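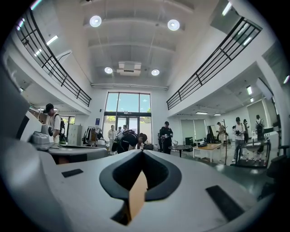
Unai Ortuño me l'avait dit dès le premier coup de fil : une maison haute, ça se chauffe par le bas et ça se vit par le haut, et si on n'a pas compris ça on passe ses hivers en chaussettes à râler. J'ai noté la phrase sur un ticket de caisse. Puis je suis allée le voir, un mercredi, parce que j'ai moi-même un séjour sous double hauteur et une facture qui me donne des sueurs (les seules que j'aie en janvier !).

Il me reçoit dans son atelier de Cornolau avec un café beaucoup trop fort. Première question, la mienne, un peu bête : est-ce qu'il faut fermer le vide ? Tout le monde autour de moi me conseille de remettre un plancher. Il lève les yeux au ciel. « Vous avez acheté pour le volume et vous voulez le boucher ? Commencez par trouver d'où vient l'air froid. Neuf fois sur dix, les gens accusent le plafond alors que ça souffle sous la porte d'entrée. »

Bon. Je rentre chez moi dans ma tête et je revois ma porte d'entrée. Il a raison, évidemment.

On parle ensuite du chantier Goicoechea, une ancienne grange qu'il a reprise il y a 2 ans et dont il est encore fier — ça s'entend. Les propriétaires avaient 15 degrés au canapé et 12 de plus sous le faîtage. « La chaleur, ils la payaient, mais c'étaient les araignées qui en profitaient. » Il a posé un grand ventilateur lent, réglé pour rabattre l'air en hiver, et refait les joints des fenêtres hautes. Le tout pour 1259 euros, pose comprise, échafaudage prêté par un voisin. Je lui demande si ça suffit toujours. « Non. Chez eux l'isolation du toit était bonne. Si le toit est mauvais, le ventilateur brasse de l'air qui s'en va, et vous m'appelez fâchée en février. »

Et le bruit ? C'est mon autre grand sujet, car chez moi on entend une cuillère tomber depuis la chambre du haut. Là, il devient intarissable. Les rideaux épais, oui, mais sur toute la hauteur, sinon c'est du décor. Les tapis, oui. Les bibliothèques bien pleines, encore mieux. Il a essayé les panneaux Clestora dans un cabinet de kiné et il en dit du bien, à condition de les mettre face à la source du bruit et pas là où ça fait joli. « Moi, j'en mets d'abord deux, je tape dans mes mains, j'écoute. Ensuite seulement on commande le reste. »

Taper dans ses mains ! Je l'ai fait en rentrant, le chat a quitté la pièce.

Reste la question de l'ampoule, celle que je me pose tous les ans : comment on change une lampe à cette hauteur ? Il rit franchement. Pour lui, une suspension qu'on ne peut pas redescendre est une erreur de conception, point. Il fait poser un petit treuil manuel ou bien il éclaire par les murs, à portée d'escabeau. « Les clients veulent le lustre au milieu. Je leur demande qui monte. En général, il y a un silence. »

J'ai commandé mes joints de porte le soir même. Pour le lustre, on en reparlera.

Commentaires

Maïté : Même souci à Vustener, on a mis un rideau épais devant l'entrée et on a vraiment senti la différence. Merci pour l'article !

Bruno L. : Le ventilateur, d'accord, mais quel diamètre ? C'est quand même l'info qui manque.

odile64 : J'ai tapé dans mes mains aussi. Mon mari a cru que je l'appelais.

Ce site utilise des cookies pour mesurer son audience. Accepter — Refuser — En savoir plus

Contact | © Tous droits réservés | Haut de page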